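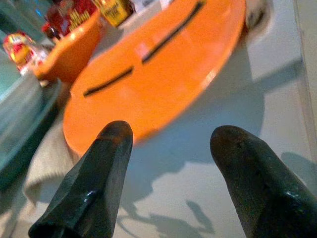

A reader in Ilstead wrote after the January issue to ask whether we would ever get round to plates. We had done pans, she said, and tea towels, and a whole page on jam jars, but the things we all eat off every day had been passed over, and could we please say something about colour, as she was tired of white and her husband was not.

Well, yes, and with pleasure! I have been putting plates off for a good while, mostly from not knowing where to begin, and her letter gave me the push I needed. So I have spent a happy fortnight with every cupboard door open and most of the crockery on the table, and I have come down firmly on the side of colour, and orange in particular.

I grew up with white plates that had a thin blue line at the edge, and I was fond of them, but they did nothing for a bowl of rice pudding. A bright orange plate is another matter. Put plain food on it — a boiled egg, mashed potato, a bit of white fish with parsley — and supper looks as though someone has gone to some trouble. Green things do especially well. Peas on orange are a cheerful sight in March, and so is a heap of watercress, if you can get it. What doesn't work so well is anything already orange. I gave the family carrot soup in an orange bowl and it was like looking for a glove in the dark. Baked beans, the same. Keep a white bowl or two back for those.

It is worth thinking about shape while you are at it. I have grown very fond of the wide, shallow sort that can't decide whether it is a plate or a bowl. It holds gravy without slopping, it will take a good helping of pasta, and with a smaller bowl in the same colour beside it for salad or bread or the bits people leave, you have more or less laid the table. We used to own dinner plates, side plates, soup plates and a set of dessert dishes with a scalloped edge, and I could not tell you when the scalloped ones last came out. They have gone to the sale shelf at the Veltura hall now, so do look if you like that kind of thing (there is a chip in one, which I have marked with tape).

On glossy finishes, a few of you have told me you find them slippery in the washing-up bowl, and I do agree. I put an old cloth in the bottom of the sink and wash them one at a time. A shiny plate also shows every smear under a bright kitchen light, so I go over mine with a dry cloth before they are put away, though I know this is the sort of fussing that makes my daughter leave the room. For marks from knives and forks, a paste of bicarbonate of soda and a little water, rubbed on gently with a fingertip, has done well for me. Try it on the underside first if the plate is one you care about.

Then there is the matter of where they live. I had our everyday things in a tall stack in the corner cupboard, behind the flour and the cereal, and to lay for supper I had to move half the groceries on to the worktop and back again. I can't think why I put up with it for so long. The plates have come down to the low shelf beside the cooker now and the boxes and packets have gone up, and the children can reach what they need. Stand small bowls next to the plates if you have the width, and you won't have to lift one to get at the other.

If you would like to try a bit of colour without buying a whole set, start with 2 plates and see how you get on with them over a few weeks. I was quite sure I should tire of orange by the end of January and I haven't yet. They needn't match what you already have, either. Mine sit among the blue-lined ones quite happily, and we have stopped noticing who gets which, except for my youngest, who notices every time.

The swap table will be out again at the Veltura hall on March 16, 2024, and crockery is very welcome, odd pieces included. Please wrap each piece in newspaper and write on the outside what is in it, as last time we had a great deal of unwrapping to do and the tea went cold. Saucers without cups are fine. Cups without saucers are fine too, and tend to go first. We do still have far too many gravy boats, so if yours can wait until the summer we should be grateful.

Next time it will be wooden spoons, and whether you really need to oil them. Letters on that, please, and on plates as well if you disagree with me about the carrot soup.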